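A school day with more reading in it: Celeste Baptista on the Hodthorpe timetable

14 January 2021

When Celeste Baptista took over as head of Hodthorpe School, the first thing she asked for was a copy of every student's timetable. She spread them across her office floor and read them on her hands and knees.

"I wanted to see what a Tuesday felt like for an eleven-year-old," she says, laughing. "And what it felt like was bells! Bell, corridor, bell, corridor. They were hardly sitting down before they were packing up again."

The school now runs longer lessons, fewer of them, and a daily reading period of 20 minutes straight after lunch. Everybody reads, including the office staff and the head herself (she was halfway through a fat novel about whaling when we spoke, and I had to steer her back to the subject twice).

I had expected a cautious conversation about pilot schemes. Instead I got a tour of the library, a long story about a boy who has read every book the school owns on volcanoes, and a lot of hand waving.
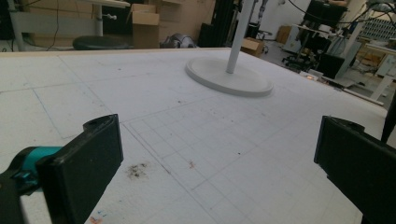

The new timetable began as an argument over lesson length. Valquíria Evangelista, who heads the math department, wanted longer lessons from the start, and she came to the staff meeting ready for a fight. "I had been saying it for years," she tells me. "You can't get a class properly into scale drawing and then stop." Her students plan a room on paper first, then mark it out at a bigger size, and she is fond of anything they can rule lines on. A big white board laid flat, with large panels penciled in and a patch of smaller grid squares, is her idea of a good afternoon. "They see that the small squares and the big ones have to agree. Give them the time and they argue about it with each other -- and then I can keep quiet."

Other departments took more persuading. Languages liked short and frequent lessons, and Baptista thinks they had a point. The compromise was to split one long block a week into two halves, which the staff call the Vasconcelos block after the former deputy who first drew it up.

"It's a bit untidy," says Baptista. "I love it. It came out of people listening to each other."

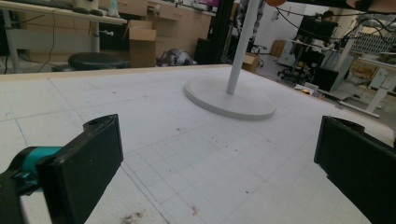 What the families said

The school wrote to every family before the change and again in August, once the first full year was over. The second survey brought in 1,305 replies, and Baptista read the comments herself, with a pot of coffee and a highlighter.

Most parents liked the reading period. Several wrote that their children had started asking for books at home. The complaints were mainly about homework, which had bunched up on certain nights because each subject now met less often. "They were right, and we should have seen it coming," she says. A shared homework calendar has been in place since the fall, and Evangelista checks it every morning before her first class.

The library has grown, too. A gift of 3,000 dollars from the parents' association went entirely on new books, chosen by a group of 36 students who were told they could pick anything they would honestly recommend to a friend. Graphic novels did very well. So, to everyone's delight, did poetry.

Looking ahead

Next on the list is the younger end of the school, where teachers want to try the longer lessons with a break for moving around in the middle. Evangelista has offered to sit in on the first few, and she already has ideas about measuring the playground.

Baptista, meanwhile, wants the students to have a say in what changes next. A meeting for them is planned for later this term, and she has promised to bring the old timetables along so they can compare. "I kept them all," she says. "They're in a box under my desk."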